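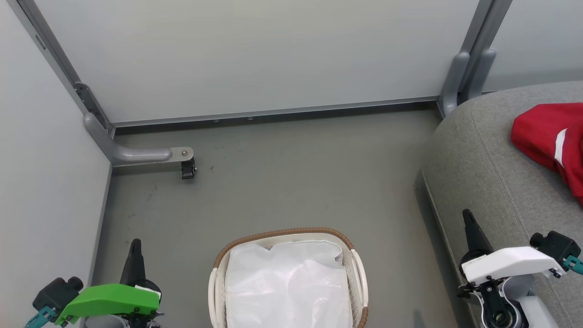

板式休息隔间安全检查表(带备注)

三月 Danau 场地维护组
阅读时间:九分钟

适用范围:Danau 办公楼内用金属立柱和墙板拼装的休息隔间。砖墙房间用另一张表。本次检查的是放沙发的那一间,表内简称“沙发间”。墙板与立柱按 Mindonik 隔间的安装说明核对,沙发按 Brevura 的保养卡核对。

结果分四种写法:合格、需处理、待复查、不适用。“需处理”由维护组开工单,“待复查”留到下次检查时先看。备注写看到的情况和做了什么,不写推测。

一、墙板

1.1 板面有无裂纹、鼓包、起皮
结果:合格
备注:后墙板光滑,浅灰色,略带光泽,板面上没有标识,也没有装任何挂件。检查时用手电斜照了一遍,没有发现凹坑。左墙板同样平整。

1.2 墙板是否松动
结果:合格
备注:用手掌在板中部轻推,放手后回到原位,没有响声。沙发后面那一段够不着,沙发挪开后补推,也没有问题。以后检查请直接先挪沙发,省得写两遍。

1.3 板面有无私自打孔、粘钩、贴胶带
结果:合格
备注:后墙板上什么都没有。有使用人问过能不能装衣钩,答复是不能打孔,可以申请一个落地衣架。申请单在前台,目前没有收到。

1.4 板边封条
结果:待复查
备注:右侧墙板靠立柱一边的封条在高处有一小段翘起,按回去之后能贴住。下次看有没有再翘。如果再翘就换整条,不要剪一段补上。

二、立柱与转角

2.1 转角立柱是否垂直
结果:合格
备注:水平尺贴左后转角立柱的两个面各量一次,气泡居中。

2.2 立柱开槽处有无变形、毛刺
结果:合格
备注:左后转角立柱沿长度方向带有开槽。戴手套自上而下摸过,没有刮手的地方。槽里有灰,用毛刷清过。清洁组平时只擦柱面,槽里请每月刷一次。

2.3 后墙与右墙交接处的立柱和下端接头
结果:合格
备注:两根竖柱靠下的位置有圆柱形接头,用手拧不动,表面没有掉漆。此处离沙发很近,检查时要弯腰从上面看,或者把沙发拉出来。不要踩沙发扶手。

2.4 立柱上有无悬挂物
结果:合格
备注:没有。包带、雨伞、耳机都不要挂在开槽上,见到请取下送前台。

三、后墙下沿与螺钉

3.1 金属横条是否贴紧
结果:合格
备注:后墙下沿有一条较深的银灰色细横条,把墙板和地面隔开。沿全长看过,没有翘头。塞尺在中部和两端都插不进去。

3.2 螺钉是否齐全、拧紧
结果:合格
备注:横条下面靠中间的两颗圆头螺钉都在,彼此隔开一段距离,钉头没有突出到绊脚的程度。用手动螺丝刀试过,拧不动就停,不要加力。上一次有人用电动工具把另一间的螺钉拧滑丝了,后来换钉又多花了一个上午。本表所列螺钉一律用手动工具。

3.3 横条与地面之间有无积灰、异物
结果:合格
备注:吸尘器扁嘴走一遍即可。不要用水冲。

四、近地面的弯管支架

本节在上一版表格里没有,是这次加的。弯管贴近地面,从转角立柱底部伸向房间中部,进门的人未必会往下看,所以单独列出。

4.1 弯管根部连接
结果:合格
备注:弯管为灰色,与立柱底部连接处没有裂缝。双手握住弯管中段,上下左右各晃几次,根部没有位移。

4.2 弯管端头的小金属板和螺栓
结果:待复查
备注:端头是一块银色小金属板,用螺栓固定。扳手试紧,能再转一点点,已紧到位。旁边画了一道铅笔线作记号,下次先看线有没有错开。如果错开,换防松垫圈,不要只是再拧一次。

4.3 板下的黑色小部件
结果:待复查
备注:小金属板下面有一个黑色小部件,样子像脚轮,主体是长方形。安装说明的零件页上没有找到同样的东西,问过 Mindonik 的售后,等回复。在回复之前不要拆,不要上油,也不要把它当脚轮去推动支架。表面没有裂口,没有松脱。

4.4 绊倒风险
结果:需处理
备注:弯管和地面都是灰色,光线弱的时候不容易分清。建议在弯管弯曲段和端头附近贴警示色带,带子贴在管上,不贴地面。工单已开。色带贴好以前,门口放提示牌,写“注意脚下”。

评论(前台):提示牌放了,有人把它挪到门后面去了,已经挪回来。
评论(维护组):牌子改用带吸盘的,固定在门外侧。
评论(清洁组):推吸尘器的时候碰到过弯管,管子没事,吸尘器外壳磕了一下。后来改成从右往左吸,顺手很多。
评论(维护组):同意,清洁路线改为从右往左,下面 5.4 一并写上。

五、地面

5.1 地面是否平整
结果:合格
备注:灰色地面,没有起翘。走动时没有空响。

5.2 斑点、污渍
结果:待复查
备注:黑色小部件右边的地面上有几个很小的深色痕迹。先用干布擦,再用中性清洁剂擦,清洁组回来写明擦掉没有。如果擦掉以后又出现在同一位置,报维护组,到时再看是不是从部件上来的。现在不下结论。

5.3 防滑
结果:合格
备注:穿胶底鞋和皮底鞋各走一趟,没有打滑。地面刚拖过时不开放,等干透再撤门口的牌子。

5.4 清洁路线
结果:不适用
备注:从沙发一侧开始,往左做,最后做弯管周围。弯管下面用小刷子,不用机器。

六、沙发

6.1 摆放位置
结果:合格
备注:沙发在右侧,靠近右墙板。检查后挪回原位,不要顶住立柱下端的接头,手掌能插进去就行。有几次挪回去时推得太靠里,接头上蹭到了布纤维,这次一并清掉了。

6.2 面料有无破损、抽丝
结果:合格
备注:灰色织物面,纹理细。扶手或靠背的圆边处是最容易磨的地方,看过,没有磨薄。抽丝请不要用手扯,剪平即可。

6.3 接缝
结果:合格
备注:靠地面一侧的边上有一道竖向接缝,双手向两边轻轻拉,针脚没有张开。坐面下方的接缝用手电看过,没有脱线。

6.4 坐面承重与晃动
结果:合格
备注:保养卡写明坐面总承重上限 176 公斤。一人坐下、起身,再换到另一端重复,没有异响。不要几个人同时跳坐,也不要站在坐面上换灯。

6.5 阻燃标签
结果:需处理
备注:标签缝在沙发底部,字迹磨得看不清。已向 Brevura 要补发的标签,收到后由维护组缝上,原标签不剪掉。标签不清楚不影响继续使用,但消防检查时会被问到,请前台把采购时的证明复印一份放在文件夹里。

6.6 沙发上的物品
结果:需处理
备注:最右边沙发顶上搭着一件鲜红色的织物,看样子是衣服,堆着折着,从弧形的顶边上垂下来。沙发上不留衣物,使用人离开时请带走。收走的东西交前台登记,保管一个月。

评论(使用人):里面没有挂衣服的地方,冬天外套只能搭在沙发上,能不能考虑一下?
评论(维护组):坐着的时候搭一下可以,走的时候拿走。衣架的事见 1.3,请填申请单,填了就办。
评论(前台):申请单加印了,在登记簿旁边。

七、通道与出口

7.1 通道净宽
结果:合格
备注:本楼隔间的要求是不小于 800 毫米,从沙发边量到弯管端头。量的时候以端头最突出的位置为准,不要量到墙板。沙发每次挪动以后都要重新量。

7.2 门的开闭
结果:合格
备注:从里面推门,单手可以推开。关门时没有夹手的尖角。门吸有点松,已紧。

7.3 出口前有无堆放
结果:合格
备注:检查时没有。送水和送快递的请不要把箱子暂放在门口,哪怕只放几分钟。

7.4 疏散图
结果:待复查
备注:疏散图贴在门外走廊上,还是旧版,隔间位置画得偏了一点。新版由物业印,下次检查前应该能换上。板面上不贴图,理由同 1.3。

八、照明与通风

8.1 照度
结果:合格
备注:坐面高度读数 158 勒克斯,后墙下沿附近读数偏低一些,但看得清横条和弯管。休息用途,不再加灯。读书的人可以去隔壁 Brandão 阅读角。

8.2 反光
结果:合格
备注:后墙板有一点光泽,灯光会映上去,比较柔和。坐着看不刺眼。

8.3 通风
结果:合格
备注:关门后用纸条试风口,纸条飘动。滤网已洗,晾干后装回。清洗日期记在风口外侧的小卡上。

8.4 噪声
结果:不适用
备注:休息时段内隔壁不安排搬运。有投诉记在登记簿,不记在本表。

九、本次待办

需处理
4.4 弯管警示色带,维护组
6.5 补发阻燃标签,维护组联系 Brevura
6.6 沙发上的衣物,前台登记

待复查
1.4 右墙板封条
4.2 端头螺栓记号线
4.3 黑色小部件,等 Mindonik 回复
5.2 地面深色痕迹
7.4 疏散图换新版

色带材料费预算 80 元,含门口提示牌的吸盘,从日常维护里出,不另外报批。超出的话先问再买。

十、填表说明

检查在上午 9:30 开放以前做完,做不完就在门上挂“检查中”,不要让人边用边查。手电、水平尺、塞尺、毛刷、手动螺丝刀和扳手放在维护间第二层架子上,用完放回原处。扳手上次少了一把小号的,已补。

每一项都要填结果。没有查到的不要写“合格”,写“待复查”,备注里写明没查到的原因,例如工具不在、沙发上有人休息。涂改的地方划一道横线,旁边重新写,不用涂改液。

评论区谁都可以写,写明身份(使用人、清洁组、前台、维护组)就行,不必写姓名。和隔间安全没有关系的话题请写在登记簿上。维护组每周看一次评论,有回复的会接在原评论下面。

上一版表格作废,旧表收回后夹在文件夹最后面。新表里增加了第四节,第六节的接缝一项从“坐面”里拆了出来,其余编号有小的变动,引用旧编号的工单不用改。

评论(清洁组):5.3 说等干透再撤牌,开放前来不及怎么办?
评论(维护组):前一天下班后拖,早上只吸尘。

联系:Danau 场地维护组,一楼前台转 © Danau 版权所有 返回顶部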